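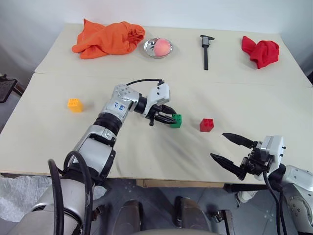
Peach in the metal bowl, caliper beside it.

Forum > Legumes > Crossing and selection

Cowpea F2 not giving a three to one split for seed coat colour

wumpini_s
Second season with a cross between Triltance (cream seed, smooth coat, early) and Vunder (dark brown seed, late, good against aphids). The F1 plants all had brown seed, a bit lighter than Vunder. I selfed them, sowed 400 F2 seeds at Nusutow and got 302 plants that set enough pods to score.

I expected brown to cream at three to one. What I have is too few creams, and a group in the middle that is tan with a darker ring round the eye. If I put the tans in with the browns the creams are well short. If I put them in with the creams there are too many. Is this more than one gene, or have I lost plants in a way that skews it?

I scored dry seed in daylight, 20 seeds from each plant.

Akua Ofori
More than one gene, almost certainly. Coat colour in cowpea is rarely a single factor once a brown parent is involved. You have one gene that switches colour on or off and at least one other that decides the shade and where it goes. The ring round the eye is a pattern effect and should be scored on its own. Do two columns, colour and pattern, and test each before you test them together.

tbaidoo
I wouldn't go to two genes yet. You sowed 400 and scored 302. That is a big gap, and you don't say which plants went missing. Cream seeded types often have thin coats, they take up water too fast in cold or wet ground and rot. If the thin coat comes from the Triltance side, that could be your shortage of creams.

Akua Ofori
The coat on an F2 seed is tissue from the F1 mother. All the seeds he sowed had the same brown F1 coat whatever the embryo inside was. So a thin cream coat can't have killed anything at sowing. It would only matter in the next generation.

tbaidoo
Fair point on the coat, I had that wrong. I still say the losses matter. Something linked to the colour gene could affect seedling vigour or flowering. Late plants that never set pods were left out too, and Vunder is late.

Akua Ofori
If the late ones were dropped you would expect to lose browns, going by the parents. He is short of creams. It doesn't fit.

tbaidoo
Only if lateness is linked to brown. We don't know that.

nabila_ab
Wumpini, did you keep a record of what happened to the missing ones? Not germinated, died young and alive but no pods are three different things.

Also were the F1 plants bagged? Cowpea selfs nearly all the time but I have had bees get into mine when there was a lot of flower about.

wumpini_s
Not bagged. There was nothing else in flower on that side except Vunder, two rows over.

Most of the missing never came up. A few were pulled by partridges. Five were alive at harvest with no pods and I did not tag them properly, so I can't say more about those.

Didn't know that about the coat being the mother's tissue. Does it mean the seed I scored shows the F2 plant and not the F3?

Akua Ofori
Yes. Seed picked off an F2 plant wears that F2 plant's coat, so all the seed from one plant should look alike apart from weathering. You have scored the right generation. Were any plants mixed?

wumpini_s
Some of the tan ones varied a bit between pods, early pods darker. No plant had both cream and brown.

nabila_ab
Then early against late pods is probably age. Tan seed darkens in store and in the sun. I would rescore the tans from the last picking only.

With Vunder two rows away I would not rule out stray pollen either. A Vunder cross on an F1 flower would push the F2 towards brown, which is the direction you are seeing. It would take a lot of them to move the ratio though.

tbaidoo
That I agree with. Bag the next lot.

Benedicta Nartey
We had tan with a dark ring from a similar cross and it came down to two genes, with the tans as their own class. What settled it was growing on the F3. Take selfed seed from some creams, some tans and some browns, sow a short row from each, and keep them labelled by mother plant. Creams should breed true. If the tans split, look at what they split into. You will learn more from that than from arguing over the F2 numbers.

A backcross to Triltance would be quicker to read if you have any F1 seed left.

wumpini_s
I have a small packet of F1 seed in the fridge, enough for a few pots. Will do the backcross under net and sow the F3 rows in the same bed. Rescoring the late tans now with colour and pattern in separate columns.

tbaidoo
Put the ones that don't come up in a column as well.

wumpini_s
Will do. Should have pods to look at by December.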